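Storytellers wanted for a winter evening of folk tales

The Grudesska Story Circle is looking for people to tell a traditional tale at our December gathering in Skundstead. Legends, fables and ghost stories are all fine. You may read from a page or tell it from memory.

Each teller gets roughly 4 minutes. If your family tells the story differently from the books, tell us your family's way.
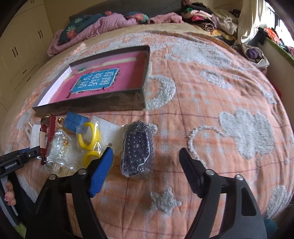

Tales can be in any language, but please send a summary in English, 300 words at most, and say where you first heard the story. Send it to Rokeya Debnath by November 1, 2024. There is no fee, and we pay bus fare within town.

We also need two people to introduce the tellers - no experience required.

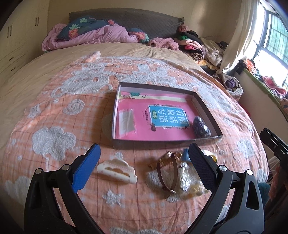 Kerstin Vogler writes: I told a river legend last year and lost my place halfway through. People waited, and I picked it up again. Pick a story you already know well.

Rehearsal is one evening, at Codby Hall.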